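Ferhat Tuncer
18 Jun 2024

Hello all! I promised a few of you I'd write up what we've been doing at the Bedville lab since spring, and I've had my coffee, so settle in. This is going to be a longish thread about teaching robots to handle cloth, and about one result that surprised me enough that I made everyone check it twice.

The short version for those of you on your phones: we collect demonstrations with hand-held grippers, a person doing ordinary tidying in an ordinary home, and we train a policy on those recordings. Lots of groups do this now and I'm grateful to every one of them for sharing their notes.

Our question was a small one. When you have a fixed number of hours to spend collecting, should you spend them in many homes or on many kinds of fabric? We call the project Kuletti, after a street where I used to live (I know, I know, I'm sentimental).

So we made two training sets of the same size, 230 demonstrations each. One was spread over lots of rooms with the same few cotton towels. The other stayed in 4 rooms but used anything we could get our hands on: fleece, denim, corduroy, slippery lining fabric, an old tablecloth from my aunt in Iltmont.

The task was the same in both – pick up a piece of cloth by an edge or a fold, carry it over a bin or basket, and let it go inside. It sounds like nothing at all! Please try explaining to a robot where the "edge" of a crumpled shirt is and then come back and talk to me.

I was sure the many-rooms set would win. I'd said so out loud in a meeting, with some confidence, and Bozkurt from the hardware side has been very kind about not bringing it up more than once a day.

On fabrics the robot hadn't met before, the many-fabrics policy did clearly better, even in rooms it had never been trained in. The other one was lovely with towels and then fell to pieces over anything thick or ribbed. It kept closing a little too early, above the cloth.
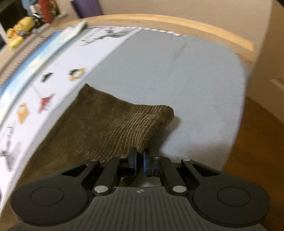
What I think is going on (and this is a guess, so be gentle) is that thick cloth bunches up in front of the fingers, and you need to have met that bunching plenty of times before you learn to go in a bit deeper. Towels don't teach you that. They're too polite.

Now the caveats, and I do mean them. We ran 5 training seeds per set, and in one of them the gap was nearly gone. All the test rooms were bright and fairly tidy. We also haven't tried anything wet, which I keep being asked about by people who do a lot of laundry.

We're repeating the whole thing in August with new rooms and new people holding the grippers. If you have a drawer of odd fabric you'd like to be rid of, my messages are open and I'll happily pay the postage.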